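Service notices > Grippers & hand tools > Fingers and pads

Trultwood two-finger hand gripper — replacement finger set (notice + product page)

Posted 19/06/2021 by Skurnport parts desk

READ FIRST if you bought a finger set in April. Some sets have a fault in the pad bond. Contact pad can creep on the finger under side load, object rolls out of the grip. Stop using on anything heavy or sharp untill you've done the check further down.

Mouse pick, desk height, magenta fingers:
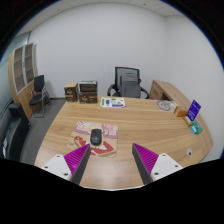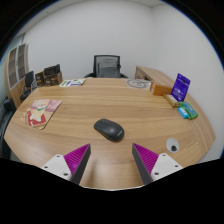
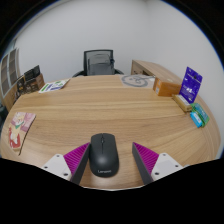

Trultwood hand gripper with magenta ribbed fingers on white mounting plates, black computer mouse as the pick object.

What went wrong

Orellana test bench reported it first. Small smooth objects — mice, soap bars, pill bottles — slipping on close. Logs said full grip, object was on the floor. We pulled 40 sets from stock and found 7 with the pad not fully bonded at the tip end. Bad batch of adhesive at our end, not operator error. Sorry to everyone who spent a week retuning grip force for nothing.

Second problem, same returns: one finger closing ahead of the other. Pushes a light object sideways before the far finger gets there. Mostly a loose plate screw. Sometimes a worn link, which the finger set won't fix.

Check before use

Open fully. Press each pad sideways with your thumb, tip end first. Any movement, take the set out of service.
Look down the gap. Both tips should meet on the center line when closed.
Snug the plate screws by hand. Do NOT use a power driver, plates crack at the holes.
Close on a mouse or similar, lift a few inches over the desk, hold for 20 seconds. Repeat. If it slides at all, send the set back.
Keep your free hand out of the gap when you do this, we have had one pinched finger already.

Do not reglue pads yourself. Superglue goes brittle and the pad comes off in one peice, usually mid lift.

What's in the set

Two ribbed fingers, left and right
Two contact pads, already fitted
Plate screws, plus spares
Mounting plates sold seperately

Fits Trultwood hand units only. Does not fit the Cerkport wrist mount, the hole pattern is different — please stop ordering it for that.

Price: $37 per set. April sets swapped free, no reciept needed, just the batch sticker or a photo of it. New batch is in stock now and every set gets thumb tested before it's bagged.

Lead time on mounting plates is longer right now. Ask before ordering.

Contact the parts desk | © 2021 Skurnport | Back to top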